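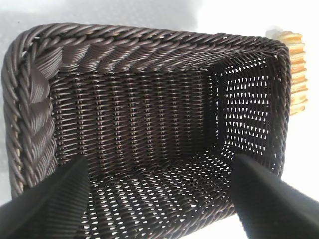

The second arm came back to its bench in June and since then I am the one who keeps it alive. I promised Kazimiera Malinowski that I would write down how I do it, because she takes it over when I go to Claltthorpe, and my notes are on paper and in my handwriting. So I put it on the blog, and maybe it helps another person also.

The job of the cell is simple to say. The arm handles baskets and light things on a white table, the wrist camera watches, and the fingers must go where the camera says. When it goes wrong, it is nearly always one of these: the fingers, the camera, or the cable between them and the rest.

I start with the fingers. Ours are black, pointed, and printed for us by Grumus. The point is good for going down inside a basket, but it wears, and it wears on one side first. I take both off every 20 hours of work and lay them next to each other on a flat plate. If one tip is shorter, I change the pair, never one alone. I tried once with one alone and for two days the gripper closed to the left of everything. Sławomir Ostrowski thought it was my calibration and I also thought so, and we were both wrong.

The screws want blue thread glue, a very small drop. Roman Kaczmarczyk used too much in spring and I needed a heat gun to get them out.

Then the camera. It is small and sits at the wrist, so it collects dust and crumbs like a shelf in a kitchen. I clean the glass with a lens cloth and nothing wet. After that I check the focus on something with a weave. I used a printed chart before, but a basket is better for me – the strands are fine and regular, and you can see at once if the far wall is sharp and the near rim is not. A brown basket with a shiny surface is also the hardest thing we have for the light. When the lamp comes strongly from one side, the holes in the wall on that side turn white and the closed wall stays dark. The software from Skultberg does not like this at all. It takes the white holes for table, and then it believes the basket is in pieces.

I spent most of November on this problem. What I have now is exposure fixed by hand at 11, automatic gain off, and a piece of baking paper over the lamp, held with two clips. Please do not take away the baking paper. Máté Balogh ordered a real diffuser, part 613 in the catalogue, and it has not arrived.

The cable is the part I like least. It goes along the forearm in a soft sleeve, and at the wrist it must bend every time the hand turns. I leave a loop there the size of my fist. With a smaller loop the picture starts to jump after some weeks, with a bigger one it catches on the rim of the basket when the arm goes down. If the picture jumps, first push the plug in, then look at the loop, and only then open the controller. I did this in the wrong order more than once and lost an afternoon.

After any of this work I do the slow run. The speed is at the lowest, one hand is on the stop button, and the arm goes down over the basket and stops before it closes. I look if both fingertips are at the same height and if the basket floor is between them. If it is good, I let it close, but on the rim only. The wall is too soft and the strands break, especially where the colour is already going.

Cyprian Sowa asked me if all this can be done by a script. The slow run, perhaps. He has started something and it moves the arm correctly, but it cannot yet decide if the tips are level, and for that I still bend down and look from the side.

Spare fingers are in the second drawer, under the gloves. The hex key that fits is the one with red tape on it.

Last updated: December 4, 2025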